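Category: Home & Living / Media Releases

Print this page | E-mail this page

KERKLEY OPENS ITS BEDROOM RESET SESSIONS FOR SEPTEMBER

Pelton - Hello from all of us at Kerkley! I'm Gwenaël Huet, I started this little home-organising business at my own kitchen table, and I'm very pleased to say our Bedroom Reset sessions are back in September, with more spots than last time and a proper room to run them in (the upstairs hall at Kerthorpe, with the good kettle).

If you haven't come across us before, we help people sort out the rooms they sleep in. Kitchens get all the attention, and garages get the telly shows, but the bedroom is where the clean washing sits in a heap until bedtime and then gets moved to the chair. I've done it myself for years. My mum did it too, and she had a better chair.

The course runs over 5 evenings, starting at 7 pm, and we've kept it to 31 places so everyone gets a go at the folding tables. We begin with the bed, every time. Make the bed first, pull the sheet flat, put the pillows and cushions up at the head, and you've got the best folding bench in the house. Then you bring out one pile at a time and fold it, and it goes in the wardrobe before the next pile comes out. I'm a bit of a tyrant about that last bit, I'll admit!

Week two is towels and bulky jumpers, which people always groan about and then end up liking the most. I fold them into a plain rectangle with the soft rounded edge facing out, so you can grab one off the shelf without bringing down the lot. Week three we do wardrobes, and I want to put in a word for the old wooden ones. So many people turn up wanting to rip theirs out and start again, and I spend half the evening talking them round. A big panelled wardrobe with a bit of shine on it is a lovely thing to wake up to, and once the inside has been sorted you may well find you've got plenty of space. Give the grooves in the panels a going-over with a dry paintbrush and the front with a soft cloth.

The last two evenings are for linen and for colour. I'm not a matching-set person and never will be. I like gingham with florals, I like a patchwork cushion in every colour going, and I don't think a tidy bedroom has to look like a motel. Bring your favourite odd pillowcase along and we'll find it some friends.

Besnard, the fabric shop on the Pelton main street, is kindly giving us offcuts for the drawer-liner night, and they've put aside a bolt of green check that I've had my eye on since autumn. We had 107 names on the enquiry list after our last round, so I'd get in early if you're keen. There's a second intake planned if this one fills, though I can't promise the same evenings.

The cost covers all the sessions, a folding board to take home, and supper on the final night (savoury slice, and something sweet if I've been organised). Kids over 8 are welcome with a grown-up, and they're usually faster than the rest of us by the end.

Bookings are through the Kerkley counter at Kerthorpe, or just ring and leave a message and I'll call you back after tea. Media are welcome to come along to the first evening - let me know beforehand so I can save you a chair.
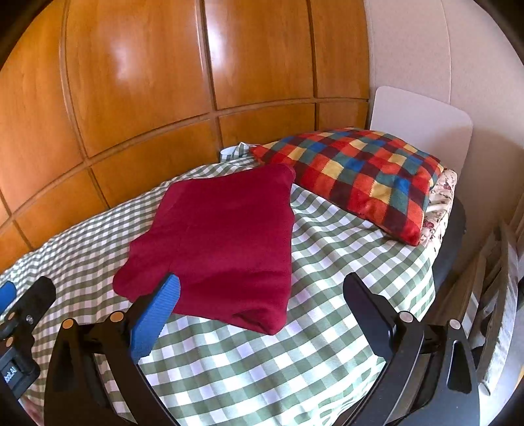
And please do bring a pile of your own washing on the first night, clean but unfolded. A shopping bag full is plenty. We've got tables and hangers there already, and there's parking around the back off the lane.

Media contact: Gwenaël Huet, Kerkley, Pelton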